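January 20, 2018
Posted by Maricel Enriquez

So the old soundbar finally gave up over the holidays and I've spent two weeks of January with an Ekari in its place. It cost me £333, down from £586, and I did wonder what had been left out at that price!

Not much, as far as I can hear. Voices are lovely and clear (my main moan about the last one) and the bass is plenty for a terraced house - sorry, next door. The remote is a horrid little thing with 3 buttons that all feel the same in the dark, and I keep changing the input when I want it louder.
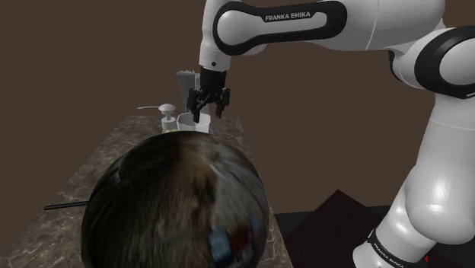
Does it need the separate subwoofer? Only if your room is big or you watch a lot of action films. I'm leaving mine as it is until the summer sales, and then I'll see what the Killon one goes for.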